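Lammers Street Workshop News

Wed 22 July

What to do with scratched plastic sheet

The top shelf in the sheet store has been cleared and the contents sorted. Most of what came down was offcuts, and most of the offcuts were scuffed on at least one side. We get asked every winter whether this stuff is worth keeping, so the rest of this item covers how to check a piece, what can be polished and what should go in the bin.

Gerd Mühlbauer ran the sorting over two evenings and weighed what was left at the end. We kept 51 kilos and sent nearly 197 to the recycler at Plenow. The kept pieces are now in the vertical rack beside the drill press, with the large ones at the back. Please don't stack anything flat on the bench overnight. A sheet with another sheet sliding around on it will pick up grit, and grit is what does the damage.

Checking a piece

Wash it first. Use lukewarm water with a drop of dish soap and a soft cloth, and rinse it well before you rub. Dust that looks like a scratch will come off, and dust that you rub in dry will become a scratch. No window cleaner with ammonia, please, and no metho. Both can craze acrylic, and you may not see it until the next day.

Once it's dry, tilt it under the bench lamp. Scratches that disappear when you look straight down are usually shallow. Then run a fingernail across the worst of them. If your nail slides over, it's a polishing job. If it catches, you are looking at sanding, and you should think about whether the piece is big enough to be worth an evening.

Fine scuffing shows up best where the light hits hardest. A glossy surface can carry a great many thin white lines, some straight and some curved, and still look passable from across the room.
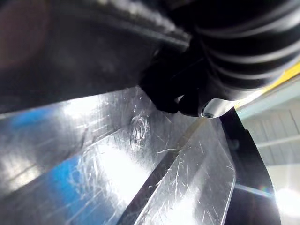
Polishing and sanding

For light scuffs, use the Sinier paste in the blue drawer. Put a small amount on a damp cloth, work in overlapping circles with light pressure, and keep moving. Wipe off and look again before adding more. A patch the size of a dinner plate takes about ten minutes by hand. The buffing wheel is quicker but it also heats the sheet, and acrylic goes gummy when it gets warm. If you use the wheel, keep it on the slow setting and lift off often.

For scratches that catch a nail, start with wet 800 grit, then 1200, then 2000, and finish with the paste. Sand in one direction with each grit and turn a quarter when you change. The surface will go cloudy all over at the first grit. Keep going through the grits and most of the clarity comes back. Sand a wider area than the scratch itself or you'll leave a dip, and a dip in a clear panel bends everything you see through it.

Polycarbonate is a different matter. It is softer on the surface than acrylic and doesn't polish up nearly as well, and sheet with a hard coating will look worse once you break through the coating. If there is no label and no film left on the piece, ask before you start. We have marked the rack in two halves – acrylic on the left, everything else and unknowns on the right.

Where scratches don't matter

Plenty of jobs don't need clear sheet. Scuffed pieces do well as router templates, drawer bottoms, glue-up boards and splash guards behind the sink. They also take paint on the back face, which hides a lot. If you want an even frosted look, sand the whole face with wet 400 and leave it there. The new sign over the Prirnidetti cupboard was made that way from a piece that had been on the discard pile.

Anything smaller than a paperback should go in the offcut tub. Cracked or crazed pieces go in the recycling crate and not back in the rack.

Looking after new sheet

Leave the protective film on for as long as you can, including while cutting and drilling. When the film has to come off, peel it from one edge and lay the sheet on the felt mat. Brush the mat down first. Carry large sheets upright with a person at each end, and don't drag them across the saw table.

There are 2 felt mats at present, and a third will be cut once the new roll comes in. If you take one to another bench, bring it back the same night.

New sheet is due in September, in 3 mm and 4.5 mm clear. If you want a full sheet put aside, write your name and the thickness on the order form by the door. Part sheets will be sold by weight as usual, and the price list is on the side of the rack.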